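Is a concrete sealer worth it on a sidewalk, or is it just an upsell?

Posted 2018-11-03 by gravelbox
Tags: concrete, sidewalks, sealers

We own a corner lot in Trandelley, and the town makes owners pay for the walk along their property. Mine was replaced in June by Wainwright Paving for $2470, which I thought was plenty. Now they've mailed me a flyer saying the new concrete "must be protected before its first winter" with something called Flaluvix, $89 a pail, and I'd need more than one pail. The flyer says it lasts 11 years. Lasts how? Who checked? My neighbor's walk is over 35 years old, he has never put a thing on it, and it looks fine to me apart from one corner. Has anybody used this stuff and seen a difference, or do I throw the flyer out?

3 replies

tarpaulin_ed
I'd throw out the flyer but not the idea. There are two kinds of product sold as "sealer" and they get mixed up constantly. One leaves a film on top, looks shiny for a season and then peels. The other soaks in and slows down water and salt getting into the surface. The second kind can help if you get a lot of freezing and thawing and you use deicing salt. If you don't, I doubt you'd ever notice.

Ask Wainwright two things – what's in the pail, and whether the mix they poured was air-entrained. Air-entrained concrete handles freezing a lot better, and if they can't tell you whether yours is, I'd worry about that before I worried about sealer. As for the 11 years, I'd want to see where the number came from. Foot traffic and grit wear any surface down.

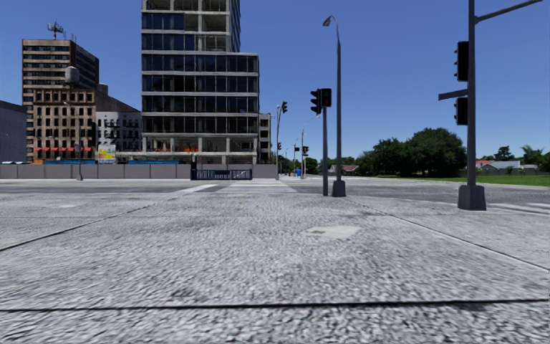
Also look at where the water goes. Most of the bad walks I've seen were bad at the joints and the low spots, and no pail fixes a low spot. Go easy on salt the first winter whatever you decide. Sand is cheap.

Podent_fan
I use Podent on everything, driveway, steps, birdbath. Never had a problem. Never heard of Flaluvix.

millrace
Did you have problems before the Podent? Otherwise I don't see what that tells us.

To the original poster, try the water test. Pour a cup on a clean dry spot. If it beads up, there's already something on there and a soak-in sealer won't get in. If it darkens and soaks in fast, it's at least open enough to take one. It won't tell you if you need it. And read the label for temperature, a lot of these don't want to go down when it's near freezing, so you may have missed your chance until spring anyway.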